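Posted in: Workshop Notes | Automation
Shares 5 | Comments 0

Keeping the Stamura cell honest

Nurkatel's sales sheet says the gripper on our small sorting cell runs 3000 cycles between checks. We gave up on that number in March. The letters and the plates are light, so you'd think the fingers would have an easy life, but the screws that hold them work loose well before that, and the first sign is a piece set down a little to one side of where it should be. The software people at Stutarthorpe wanted to retrain. We wanted a hex key.

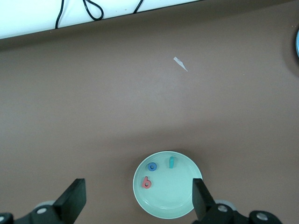 How often should the finger screws be checked?
Every 130 cycles, with the arm parked and the power off. It takes less time than arguing over the log.

The wrist camera is the other suspect. Its mount went back on slightly turned after the last service, and every pick was off in the same direction until we redid the calibration. The Geagea routine claims to correct for this by itself. Maybe it does on their bench. Ours still needed the plate target and a person watching the screen – and a second run, as the first one reported a pass while the arm was plainly missing.

What we look for now in the camera view is dull stuff: both fingers showing, opened wide, the plate sitting in the space beyond them, and letters lying on the table as well as on the plate. A cell that only behaves with a tidy table hasn't been tested.
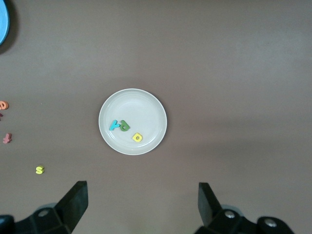
Before you order spares

Stamura will sell you a new finger set and tell you it fixes drift. Try the cheap things first. Wipe the pads, check the screws, rerun the calibration, then give it almost 55 picks and write down the misses by hand. If the misses all lean one way, new fingers won't help. If they're all over the place, perhaps they will – we have yet to see it.

Filed under: robot upkeep, grippers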